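Über uns

März, von der Redaktion Brilholm

Die meisten Über-uns-Seiten versprechen Leidenschaft. Wir sind ein Übersetzungsbüro in Dotberg und misstrauen dem Wort, schon weil wir es so oft übersetzen müssen. Brilholm überträgt Gebrauchsanleitungen, Pflegehinweise und Kataloge ins Deutsche. Ob ein Text danach »lebt«, können wir schlecht beurteilen. Ob er stimmt, schon eher.

Wir nehmen im Jahr 200 Aufträge an. Mehr ginge vermutlich, aber wir haben gesehen, was bei Büros herauskommt, die 1000 schaffen wollen. Maschinell vorübersetzte Texte prüfen wir auch, allerdings zum vollen Preis. Das angeblich gesparte Geld steckt meistens in der Korrektur.

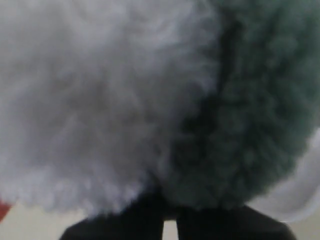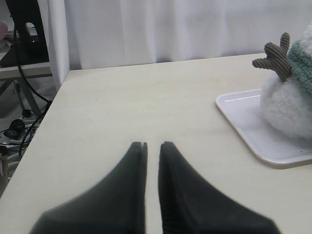
Kordestani schrieb uns nach dem ersten Auftrag, 15 Rückfragen zu einem einzigen Katalog seien lästig gewesen, und bei elf davon habe man im Haus selbst keine Antwort gewusst. Der nächste Katalog kam trotzdem wieder zu uns.

Auszeichnungen führen wir keine auf. Die Gütesiegel, die man uns anbietet, kosten Geld und prüfen wenig. Eine Probeseite übersetzen wir gegen Rechnung.

Zuletzt aktualisiert: März

Weitere Beiträge
Jotano: unsere Terminologieliste
Was ein Lektorat kostet
Warum wir keine Eilaufträge annehmen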